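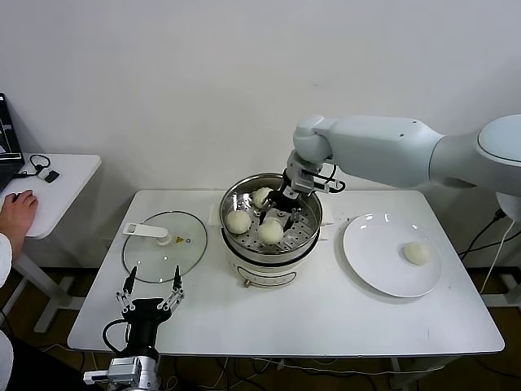

Selon Urmila Ahuja, les apprentis qui ratent leurs premiers pains vapeur accusent presque toujours la pâte, alors que la faute se trouve une fois sur deux dans le panier : trop de pièces, un couvercle ouvert trop tôt, une eau qui bout trop fort. Jana Ackermann lui répond que la pâte a tout de même sa part, et qu'un façonnage négligé ne se rattrape pas à la cuisson. Les deux remarques serviront de point de départ à ce chapitre.

Chapitre 14
La cuisson à la vapeur des pâtes levées

Objectifs du chapitre
Connaître le principe de la cuisson à la vapeur.
Préparer et garnir un panier de cuisson.
Conduire la cuisson des petits pains et les débarrasser sur assiette.
Reconnaître les principaux défauts et leur origine.

Vocabulaire : apprêt, buée, clé (ou soudure), condensation, panier perforé, pointage.

14.1 Le principe

Dans un four, la croûte se forme parce que la surface de la pâte se dessèche et brunit. À la vapeur, la surface reste humide et sa température ne dépasse pas celle de l'eau bouillante. Elle ne peut donc pas colorer. Le pain obtenu est blanc, avec une peau fine et lisse et une mie serrée, assez souple pour reprendre sa forme quand on la presse du doigt.

La chaleur est apportée par la condensation. La vapeur rencontre la pâte, plus froide, se dépose en eau et cède son énergie. L'échange est rapide au début, puis ralentit à mesure que le pain s'échauffe. C'est dans les premières minutes que se joue le volume, et le couvercle doit alors rester en place.

14.2 Le matériel

Le cuiseur électrique se compose d'une cuve chauffante, d'un panier en inox au fond percé de petits trous et d'un couvercle. Le couvercle en verre permet de surveiller sans ouvrir. Il retient en revanche beaucoup de buée, et les gouttes qui tombent marquent la surface des pains. On le soulève d'un geste franc, en l'inclinant vers l'arrière pour que l'eau ne coule pas dans le panier, et on le pose à plat sur le plan de travail, à gauche de l'appareil pour un droitier.

Les paniers en bambou absorbent une partie de cette humidité. Ils sont étudiés au chapitre suivant avec les raviolis.

Avant la mise en chauffe, vérifier le niveau d'eau, la stabilité de la cuve et la position du cordon. Les poignées latérales servent à déplacer l'appareil froid et vide. On ne transporte jamais une cuve en ébullition.

14.3 La pâte de base

Farine de blé à faible teneur en protéines : 520 g
Eau tiède : 220 g
Lait : 60 g
Sucre : 40 g
Levure sèche : 5 g
Huile neutre : 15 g

Pétrir jusqu'à obtenir une pâte lisse, qui se détache des parois. Laisser pointer à couvert, diviser, bouler serré et placer la clé en dessous. L'apprêt se fait sur de petits carrés de papier cuisson. La pâte est prête lorsqu'elle paraît légère dans la main et que l'empreinte du doigt remonte lentement.

14.4 Garnir, cuire, débarrasser

Les pains gonflent encore à la cuisson. Il faut laisser entre eux un espace suffisant et ne pas les coller à la paroi du panier. Mieux vaut cuire en deux fois qu'entasser les pièces, car la vapeur doit circuler entre elles et des pains soudés se déchirent au moment où on les sépare.

Compter 14 minutes à vapeur régulière pour des pièces moyennes. Couper ensuite le chauffage et attendre deux minutes, couvercle légèrement entrouvert, pour éviter un affaissement brutal.

Les pains se retirent un par un, avec une pince à bouts souples ou une spatule passée sous le papier. On les dépose sur une assiette placée à côté du cuiseur, sans les empiler. Commencer par ceux de devant évite de passer la main au-dessus de la vapeur plus longtemps que nécessaire.

14.5 Les défauts courants

Surface ridée : apprêt trop long ou couvercle retiré trop vite.
Taches translucides : gouttes de condensation.
Mie compacte : apprêt insuffisant, levure fatiguée.
Base détrempée : niveau d'eau trop haut, ébullition trop vive.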